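How Our Town Learned to Roll: A Student Report on the Kindasberg Skate Park
May
By Mahsa Khosravi

For my local sports project I picked the skate park in Kindasberg, partly because I love it and partly because I had never read a single thing about how it got there. I started skating two years ago on a board my cousin had outgrown, and I still can't drop in without closing my eyes for a second (my coach says I have to stop doing that!).

The park sits on the old mill yard next to the river. The mill went up in 1822, and one of its brick walls still stands along the north side, so the evening sessions stay out of the wind. 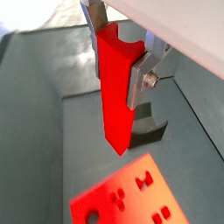
Before the park, skaters used the loading ramp behind the Plimmont bus depot. I talked to people who learned there, and they remember the surface more than anything. It was rough and full of tar seams, and you picked your line by where the seams were. One woman showed me a scar on her elbow from it and seemed pretty proud.

The first ramps on the mill yard were wood, and they lasted five winters. After that the town paid for concrete, and a builder called Vurkum poured the bowl over one long summer. I found the drawings in the library and spent a whole afternoon with them. The deep end was moved twice on paper before anyone dug a hole.

What I Did

I wanted to know who uses the park and when, so I sat on the steps with a notebook after school and handed out a one-page survey. I got 39 forms back. Most came from kids my age, but a few were from parents who had started skating with their children, and those were the best ones to read. 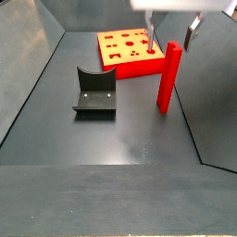

What I Found

The busiest hour is right after 4 p.m., and it is mostly scooters. Skateboarders come later, and the bowl belongs to them by 6. Most of the people who filled out the form want lights, and several wrote it in capital letters. Beginners said the bowl scares them and they stay on the flat area by the gate, which gets crowded fast.

I also went to the Nseir Cup, the contest the park holds every spring. It drew 125 people, counting the ones sitting on the mill wall. A girl in the under-12 group fell on the same trick four times, landed it on the fifth, and the whole crowd banged their boards on the concrete. I had goosebumps! I forgot to take notes for that part.

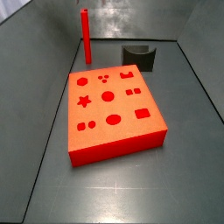

Is the bowl too hard for beginners?

The shallow end is fine once you can turn and stop, but the deep end takes months of practice. A small quarter pipe near the gate would give new skaters a place to start.

I'm sending my survey results to the parks office along with a sketch of where the quarter pipe could go.

Comments

depotrat: I learned on that depot ramp. The seams were worse than she says.

Lena's mom: I filled out one of those forms! Still skating, still slow. Yes to lights please.

gatekid: can the quarter pipe go on the left side, the right side floods when it rains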